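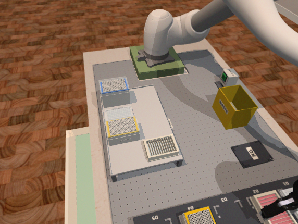
Ultan Flanagan fand, man könne sich die Simulation sparen und gleich am Gerät üben, Spitzen seien schließlich billig. Greifer sind es nicht, und deshalb gibt es diese Anleitung. Sie führt durch den ersten Probelauf mit dem Sedon-Paket von Skuvum, also Arm, Lochplatte und der Software Kulkarni, in der sich der ganze Tisch nachstellen lässt, bevor im echten Labor etwas zu Boden geht.

Was man braucht: einen Rechner mit ordentlicher Grafikkarte, die Lizenzdatei und einen freien Nachmittag. Der Hersteller spricht von einer kurzen Einrichtung. Der Hersteller hat das vermutlich schon öfter gemacht.

Schritt 1: Tisch anlegen

Nach dem Start "Neue Zelle" wählen und die Vorlage "Werkbank mit Lochplatte" laden. Der Parkettboden kommt mit. Wer ihn abschalten will, findet den Haken unter "Umgebung", zwei Menüs tiefer als erwartet. Die Physik merkt keinen Unterschied.

Schritt 2: Plätze belegen

Die Plätze auf der dunklen Leiste heißen D1 bis D5. Vor dem Belegen unbedingt die Kameraansicht prüfen: Je nach Blickrichtung stehen die Beschriftungen auf dem Kopf, und dann landet das Rack für D2 mit großer Selbstverständlichkeit auf D4. Gelber Rand auf D4, rosa Rack auf D2, so ist unser Übungsaufbau gedacht. Spitzenboxen, Platte und Reservoir für den Vorrat kommen auf das erhöhte Podest links. Beim Podest die Höhe von Hand eintragen, das Programm nimmt sonst null an und fährt beherzt hindurch.

Schritt 3: Abfall nicht vergessen

Der gelbe Behälter mit der Aufschrift WASTE ist in Kulkarni ein Hindernis und ein Ziel zugleich. Beides muss angehakt sein. Fehlt das Hindernis, streift der Arm den Rand. Fehlt das Ziel, behält er die Spitze und wartet auf bessere Zeiten.

Schritt 4: Probelauf

Geschwindigkeit auf 19 Prozent stellen, Kollisionswarnung auf 8 Millimeter, dann "Trocken fahren" drücken. Das Protokoll läuft im Fenster rechts mit. Bricht es nach 500 Zeilen ab, ist nichts kaputt, die Anzeige ist nur voll. Unter "Verlauf" steht der Rest. 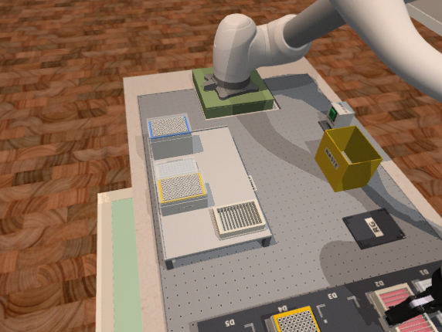 Und wozu die Schatten, die kosten doch bloß Rechenzeit, will eine Leserin aus Barkutdale wissen. Für die Bahnplanung braucht man sie nicht. Wer aber später eine Kamera an den Aufbau hängt, sollte sie anlassen, denn auch im Labor wirft der Arm welche, meist dorthin, wo man gerade etwas erkennen möchte. Auf einem schwachen Rechner genügt die Stufe "mittel".

Schritt 5: Übertragen

Läuft alles ohne Warnung durch, die Zelle speichern und mit "An Sedon senden" übertragen. Am Gerät den Nullpunkt neu einmessen, auch wenn der Dialog höflich anbietet, das zu überspringen. Den ersten echten Lauf mit leeren Gefäßen fahren, eine Hand am Notaus.

Zum Preis: Die Einzellizenz von Kulkarni kostet 200 Euro im Jahr, der Arm deutlich mehr und nur auf Anfrage. Das Handbuch liegt als PDF bei. Kapitel 8 behandelt den Greifer und ist brauchbar, das Kapitel über die Installation beschreibt noch die alte Menüführung vom Januar.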